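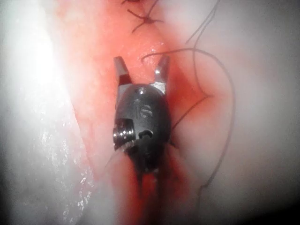
Stavel Wristed Driver Kit: a review after one term

Our student robotics club bought the Stavel kit in March to give members practice with wristed instruments and suture handling. It arrives as a four-motor drive base, a cable-driven instrument adapter, a USB foot pedal and a bag of fasteners. Instruments are not included. The kit cost 1,065 dollars with the pedal, and we have now run it for 30 bench sessions.

Assembly

The printed manual covers the base well and the adapter badly. Marlina Sembiring and Yoga Ngau built ours in 6 hours, two of which went to cable tension. The manual gives a tension value but no method of measuring it. We used a luggage scale hooked to the capstan arm and got repeatable results. Thread locker is required on the motor couplings and is not supplied.

Control

The supplied software, Stistimus, runs on an ordinary laptop. Roll and pitch are smooth. Jaw opening is less so: the command is linear, but the response has a dead band near closed, and a new user will squeeze too hard on the first few needle grabs. Malte Grube wrote a lookup table that removes most of it. It has to be redone each time an instrument is changed, and the software has no place to save more than one table.

Backlash at the wrist measured 6 degrees on delivery and 4 after retensioning. That is acceptable for passing a needle and poor for tying close to a surface, where the tail tends to slip out of the jaws on the second throw. A stiffer cable set from Cakent fits the adapter without changes. We have tried it on one axis only.

Club exercise

Our standard task is a square knot with three throws in a narrow channel, timed, with points off for thread left slack. Of 29 members who attempted it, 17 finished inside the limit on their first day. Saodah Rondonuwu keeps the score sheets and reports that the usual fault is letting a loop drift across a jaw while the user watches the other one. The kit gives no force feedback, so the loop has to be caught by eye.

Faults

One motor coupling cracked in the second month. Manurung, the dealer, sent a new one in nine days. The pedal drops its connection if the laptop sleeps – turn sleep off. The emergency stop cuts motor power but does not release the jaws, and the manual does not say so. Dimas Lumenta added a manual release knob to ours, and the drawing is in the club folder.

Verdict

Good value for a club with someone willing to tune it. A group that wants to open the box and start tying should look at a pre-tensioned unit and expect to pay more. Three and a half out of five. The half point depends on the cable set, and I will revise the score when the other axes are done.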